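Cover caps or filler for unused holes in a white wall panel?

Suryani Wibisono
asked in Walls and Fixings

I have a white melamine-faced panel on the long wall of my workroom. It was put up as backing for a shelving system that I have since taken down, and the bolts left holes when they came out. The holes go all the way through. Behind the panel is an air gap of 38 mm and then painted block.

I want the surface closed because dust collects in the gap and comes out again through the holes. Two options so far: push-in plastic caps, or filler sanded flush and touched up with white paint. I tried the second on an offcut and had two problems. The filler sank after drying and needed a second pass, and the touch-up paint (Plelia interior satin, brilliant white) is visibly warmer than the panel.

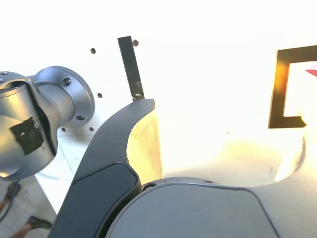 Hole diameter is 8 mm, measured with calipers at several of them. Panel thickness is 18 mm. The edges are clean on most, with slight chipping in the facing where I drilled from the wrong side. I would like one method for all of them if possible, including the ones that sit near each other low down, beneath the level of the round flange, where any color difference will be seen as a pair. There is also one dark bolt still standing out of the white surface near the top. I have not been able to get to the back of it. It turns when I put a wrench on it but does not come out, so I assume the nut is turning with it.

Is filler worth pursuing on this kind of facing, or should I go with caps? And what is the usual way to release a bolt when the nut behind it spins?

Edit: the panel does not come off easily. It is fixed along the top edge behind a trim strip that has been caulked and painted in.

Bayu Halim
Accepted by the poster

Caps. Filler can be made to work on painted board, where you repaint the whole face afterward. On melamine you are matching a factory surface with a different gloss and a slightly different white, and the patch will show in side light even when the color is close. Paint also wears off the spot faster than off painted wood.

For 8 mm holes, buy the type with a ribbed stem and a thin head. Check two dimensions before ordering:

Stem diameter at the ribs. It should be slightly over the hole size. A stem sold as "8 mm" may be measured at the core or at the ribs depending on the seller.

Head diameter. Get one wide enough to cover your chipping. A 12 mm head leaves 2 mm of cover all around an 8 mm hole. If the chips run further than that, go up to 15 mm and use the same size everywhere.

Vacuum each hole first, then press the cap in with your thumb. No glue. If a hole is oversize, wrap one turn of PTFE tape around the stem.

The bolt is a separate job. Put outward tension on it while you turn. A thin flat pry bar under the head works, with a putty knife blade beneath the bar to protect the facing. The tension pulls the nut against the back of the panel, and the friction is often enough to hold it. Turn slowly. If it is a threaded insert and not a loose nut, the same method applies, but expect the insert to have chewed out its seat. In that case you may have to cut the head off and push the rest into the cavity.

Carola Wegener

I did filler on a similar panel in September and it is fine. You need the two-part kind, which does not sink. Ondard makes one in white. Overfill, let it cure, shave it with a sharp chisel, finish with 320 grit on a small block and stay off the facing as much as you can. I did not paint it at all.

It is not invisible. From the other side of the room I don't see it. With through holes you need something behind the filler, so push in a bit of foam rod first.

Ha-neul Jang

just put tape over them, white electrical tape, 3 minutes

Suryani Wibisono
reply to Bayu Halim

Ordered caps with a 15 mm head, since the worst chip extends 3 mm from the edge of its hole. The stems measure 8.3 mm at the ribs and hold firmly in the offcut.

The bolt came out with the pry bar method after several attempts. It was a plain nut and washer, and both dropped into the gap. They can stay there.

Bayu Halim

Good. Keep a few spare caps from the same bag. The whites vary between batches.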